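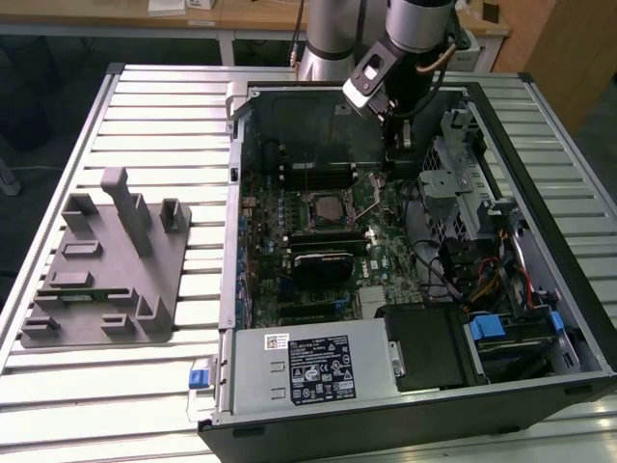 # About Tirkadeo

Hi, and thanks for wandering over to this page! I started Tirkadeo, I still run it, and I still spend a good part of most days with my hands on a set of controls, moving a robot arm around the inside of a desktop computer. That's the short version of what we do. We show robots how to do fiddly bench work by doing it ourselves, through the robot, over and over, and we keep good records of every try.

The longer version starts in a repair shop. I used to fix office computers at a place called Diltow (gone now, the building sells carpet), and I must have put memory into more machines than I could ever remember. You get a feel for it. There's a bit of give, then a bit of resistance, then the click, and you stop thinking about any of it until you have to teach a new person. Then you find yourself saying things like "push, but not like that," which helps no one, and in the end you put your hands over theirs and do it together.

I thought about that a lot when I first drove a robot arm. A friend had one set up to stack blocks and let me have a go after dinner. I was terrible! I dropped everything. But by the end of the evening I could feel my way around a bit, and on the drive home I kept thinking that this was the hands-over-hands thing, only with a machine on the other end of it.

So here we are, in a rented unit in Omberg with bad parking and very good light.

## What we do all day

Most of our work is teleoperation. One of us sits at the controls and drives the arms through a job while the system records the joint positions, the gripper, the camera views, all of it. One full run from start to finish is what we call a demo. Put enough demos together and the people who train the robot's software have something to work with.

We also do some teaching by hand, where you take hold of the arm itself and walk it through the motion. I like it for big, slow moves and for finding a good starting position. For small parts I'd sooner drive. When you're holding the arm you tend to lean over the work and block the very cameras that are meant to be watching, and I've ruined plenty of demos with the back of my own head.

Our specialty is computer hardware, which will surprise nobody after the Diltow story. Memory modules, processors, cards, cables if we're feeling brave. The parts are cheap enough to practice on and fussy enough to be worth practicing. A memory module only goes in one way around. A processor wants to be set down flat with no sliding, and if you've ever bent a socket pin you know the little sick feeling that comes with it.

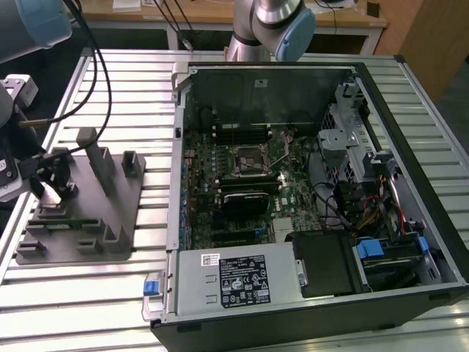
We like old office towers best. They were built to be serviced, so a lot of what you need to touch has a colored latch on it, and once the side panel is off and the case is lying down you can get at nearly everything from above. We work with 2 arms when the job calls for it. Learning to run both is a bit like patting your head and rubbing your stomach – you get it, then you think about it, then you've lost it again.

The parts wait in printed fixtures next to the computer. We design those ourselves, and I will talk about them for as long as you let me. A good fixture holds a part at the right height and leaves the gripper some room on either side. A bad one grips the part so well that you end up lifting the fixture too. Our early ones were very bad. There's a box of them under the sink, and every so often I pull one out, wonder what on earth I was thinking, and put it back.

## How a task gets taught

When somebody sends us a new task, we do it with our bare hands first. A lot! We talk out loud while we do it, and one of us writes down where the pauses are. The pauses matter more than you'd guess. If you stop for a moment before lowering a module, you're probably checking something, and whoever drives the robot will need to be able to check it too.

Then we argue about cameras. A view from the side tells you where the arm is, and a view from the wrist tells you what the fingers are up to, and neither one is much fun alone. We move things around until the person driving stops craning their neck.

After that come practice runs, which we don't keep, and then the real ones. Every demo begins from a slightly different place. We'll shift the case a little, or swap in a part from another box, or start with the arm somewhere awkward. If all the demos look the same, the robot learns that one exact setup and falls to pieces when somebody bumps the table.

A good day gives us around 80 demos we're happy with. A bad day gives us a stripped screw and a long lunch. The first set we ever delivered had 583 in it, and I remember the number because I watched every single one of them back over the course of a July with no air conditioning. The largest so far was 2000, shared out between all of us, and I'm told I talked about memory slots in my sleep.

We do keep failed tries, as long as they failed in an interesting way. If the gripper comes down at a slant and the driver backs off, straightens up and goes again, that's worth having. We label it so the client can decide whether to use it. What we throw out is the muddle, the stuff where the driver got lost or sneezed or was clearly thinking about something else.

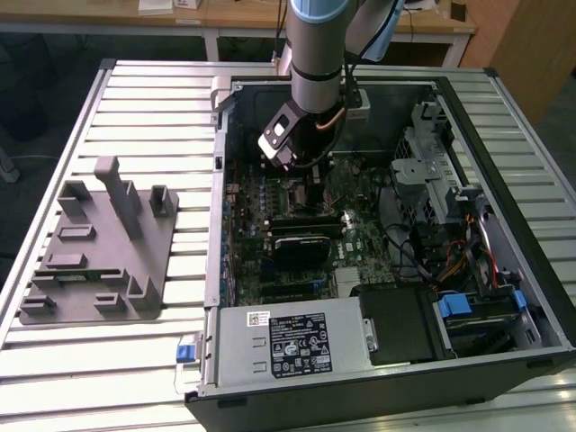
Mbali Shezi thinks I'm too soft about this and has told me so more than once. Her rule is that if you can't say in one plain sentence what a demo shows, it goes in the trash, and she'd rather hand over a small set she trusts than a big one she has to explain. We've had that argument in the car, at the bench and once across a very quiet restaurant. She usually wins. When she's checking a batch I've driven, I sit up straighter.

## Who we are

We're a small crew and we plan to stay that way for a while. A couple of us came from repair benches, one came from sewing alterations (the steadiest hands in the building, by a mile), and our newest driver used to run a crane and treats the rest of us like children. I've given up guessing who'll be good at it. Gamers often start fast and then get impatient. People who knit tend to do well. I have no theory, I just write it down.

Everybody here drives, everybody reviews, and everybody gets to say when they're done for the day. Tired demos look fine while you're recording them and awful the next morning, so we swap out often, and there's no prize for staying in the chair.

We're not the people who build the robots, and we don't train the final models either, though we talk to the folks who do nearly every day. If you need someone to design you an arm, we're the wrong door. We're glad to tell you which door to try.

## Classes

This part grew by accident. A client sent two of their engineers to watch us, they wanted a turn, and they stayed until we had to lock up. Now we run a small class on driving and demo recording. You don't need to know any programming. You'll start with something soft and forgiving, you'll move on to memory once you've stopped squashing things, and if there's time you get to try a processor.

I should warn you that the processor is where people go quiet. It's flat, it's thin, it needs to be picked up by the edges, and the last bit of the trip is all tiny corrections. We tell everyone to let go of the controls for a breath before lowering it. Half of them forget, including me.

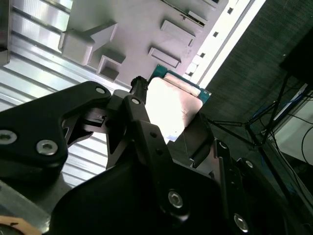

Le Roux wrote to us after the class to say that the hardest part was trusting the grip. Without any feeling in the fingertips, you want to squeeze harder, and squeezing harder is what tips the part. Then came a question I've been chewing on ever since: could we start people off with the gripper already holding something, so they get used to a light hold before they ever have to pick anything up?

Yes, we could, and now we do! It's the first exercise of the morning. You get a part already in the fingers and you just carry it around for a while, tilt it, bring it back, set it down if you feel like it. It looks silly and it has saved us a lot of bent pins.

## Working with us

If you've got a task in mind, send us a note and tell us what the hands do. A phone video of a person doing it is perfect, bad lighting and all. Tell us what can go wrong and how often it does. If you already have a robot we'll want to know which gripper is on it, and if you can mail us a few sets of the parts, even better (please send spares, we will break some).

We'll write back with questions, usually too many. Then we try it ourselves before we give you a price, and if we can't do the job cleanly by remote control, we'll tell you that and show you where we got stuck. Sometimes a different fixture fixes it. Sometimes the task needs a different gripper and there's no way around it.

Visitors are welcome, just let us know first so there's a free chair. Park on the street side, come up the ramp, and knock loudly – the compressor next door drowns out everything, and the bell has been on my list since we moved in.

*Page last updated 31 October 2023*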